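Flerkari lending room: how we're getting on

Posted by Fernanda Ramalho, 6 June 2020

Hi Sérgio, and hello to everybody else at Jardale who reads these. You asked for a page on where the money has gone and a page on how the room feels, and I have never managed to keep those two things apart, so you're getting them mixed together again. Sorry! The spending is further down if you want to skip to it.

When I last wrote, the lending room at Arano was still mostly a place where people put things they were going to deal with later. You'll remember it from your visit, with the folding chairs. The chairs have gone back downstairs, the old filing cabinet went to a school that wanted it (they even came and got it), and we've started using the floor the way we said we would in the application, as the place where a bag gets opened, emptied out, checked and packed again before it goes to the next family.

I was doubtful about working on the floor. I wanted a big table, and I said so at some length in the first report. But the bags are soft and floppy and they slump off the edge of anything, and once you've tipped one out on the carpet you can see the lot. The gray carpet helps more than I expected, too. It's a dull old thing and I would never have chosen it, but anything bright shows up on it right away, and the small bright pieces are the ones that go missing.

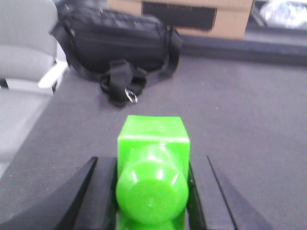 The checking itself has settled into a routine. One person takes things out and puts them down, another reads from the card, and whatever isn't on the card goes to one side until we work out which bag it came from. We tried doing it alone with the card in one hand and it was slow and we made mistakes, mostly in the pockets. Zipped pockets are where everything hides. I now open every zipper on every bag before I do anything else, and I've written that on the wall list in capital letters.

On the bags. The plan was for 20 of them, and that's still the plan. We went with black in the end. I know we talked about a different color for each age group, and I liked the idea as much as you did, but the colored ones were thin and the stitching at the handles looked poor. The black ones have a proper shoulder strap, and a strap was the thing parents asked for over and over, since many of them are coming on the bus with a stroller. The price we pay is that they all look alike! For now they have paper tags tied on, and the tags get torn. I'd like to sew on fabric labels, and I've put that in the plan for the next stretch.

The straps need some thought. When a bag is down on the carpet the strap trails out and somebody catches a foot in it (me, twice). We've agreed that you tuck the strap under before you walk away, and people mostly do. Unclipping it altogether seemed clever for one afternoon, and then we had a heap of straps and didn't know whose was whose, so they stay on.

Cardboard boxes are still with us. I promised you they would be gone by now and they aren't. The deliveries come in them, the spares live in them, and until we have shelves of our own they're stacked at the back by the step. I've been through the stack and flattened what I could. What's left is in use, or at least I think it is. There's one I keep moving without opening, and I've made a note to open it.

The step is my other worry. It's low and it's gray, much like the carpet, and if your arms are full you don't look for it. We'd like to put a strip of pale tape along the edge. That's a tiny cost and I'm sure you won't mind, but it wasn't in the budget so I'm mentioning it. It makes a handy place to sit while you read out the card, I'll say that for it. 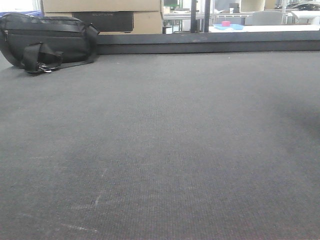 6 min read

Now the glass. I had a couple of questions after the last report about whether having the workroom right on the other side of the partition would be a problem for noise or for privacy. So far it's the best thing about the space. We get all that light for free, for one thing. And when someone is in there at the white table they can see when we've got our hands full and come and help, and we can do the same for them. The metal shelving on that side isn't ours, by the way. It belongs to the workroom and I've been told very kindly to stop eyeing it.

Money, then. The grant for this stage was 2000 and we have spent 686. Most of that went on bags and on replacing pieces that were too worn to lend. The rest was cards, tags, string, a decent pair of scissors and a cleaning supply order that I split with the workroom. The receipts are in the folder I shared, and I've named them properly this time. I know the number looks low for where we are in the schedule. The shelving is the big item and I haven't ordered it.

I haven't ordered it for a boring reason. We had a quote from Ó Dubhghaill for units to go along the back wall and it was a fair one, but they measured to the top of the step and we need the units to stand on the carpet in front of it. If they go on the step they'll block the bottom of the glass and we lose the light I was just going on about. They're redrawing it. I'd rather wait and get it right, and I hope you'll agree — but if you need the money committed before the end of June, tell me and I'll chase them harder.

A few things didn't go well, and you always tell me to put those in. The cards were too wordy in the first version. I had written a whole sentence for each item and people stopped reading halfway, so now it's the name of the thing, the color and which pocket it goes in, and that's all. Packing took far longer than I'd guessed. I had pictured us doing a whole batch in a morning and we got through 6 bags before lunch, and by then our knees had had enough. We've bought kneeling pads (they're in the receipts, under "garden").

And the carpet has some pale scuff marks that I can't get out. I've tried the foam and I've tried plain water. I mention it only because the lease asks us to report wear, and I'd like it written down somewhere that I did!

Next on my list are the fabric labels, the tape for the step, the new drawing from Ó Dubhghaill and that last box. I'd also love to have you back to sit on the carpet with us and pack one yourself, if you can spare an hour. Let me know which dates are bad for you and I'll work around them. The spreadsheet is attached, and the tab you want is the second one.

Fernanda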